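What I Finally Wore to Azra's Wedding

April 11, 2021

So the dress saga is over! If you read my last post you know I had been going back and forth for weeks about what to wear to my cousin Azra's wedding, and a bunch of you wrote to me with opinions (strong ones, mostly against the mustard jumpsuit). 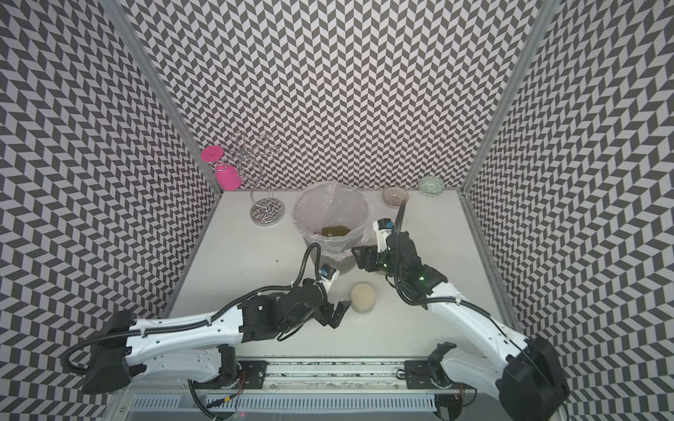
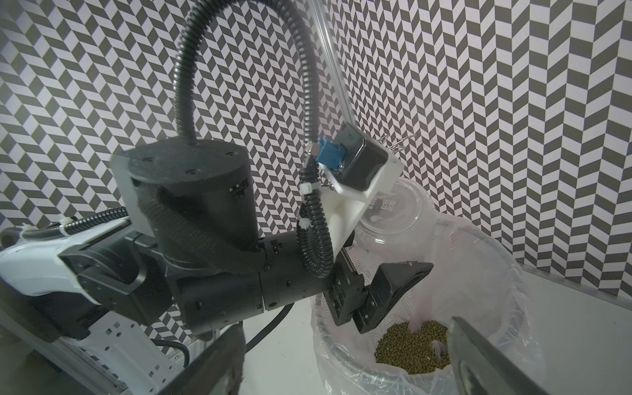 I tried on 9 dresses. Nine! Drita came along to the first two shops and then claimed she had a headache, so for the rest I was texting her mirror selfies from the fitting room and getting back one-word answers. "Curtain" was my favorite.

My budget was $200 including shoes, and I really wanted sleeves. Have you tried finding a wedding guest dress with sleeves that doesn't make you look like you're chairing a meeting? The one I loved most at Ronby was a dusty green wrap with tiny covered buttons, but it gaped every time I sat down, and there was going to be a LOT of sitting down.

In the end I went with a long navy dress from Rodero with a scattered poppy print and floaty sleeves to the elbow. It was a little too long, so Selma took the hem up for me at her kitchen table, 3 days before the wedding, while I stood on a step stool eating her cookies. She also moved the hook at the back, and that made the whole waist sit better.

Shoes: tan block heels I already owned. I did bring flats in my bag and changed into them right after dinner, no regrets. Earrings were my grandmother's gold drops, and I kept my hair in a low bun with two pins that match nothing.

Azra wore plain ivory satin with a square neck and her mother's veil, and I cried before she even got to the front. Her sister has a garden party coming up in August and I'm wearing the exact same dress to that one, maybe with a denim jacket if it's chilly.

If anybody wants the green wrap, it was still on the rack at Ronby when I left, size 11. Bring safety pins!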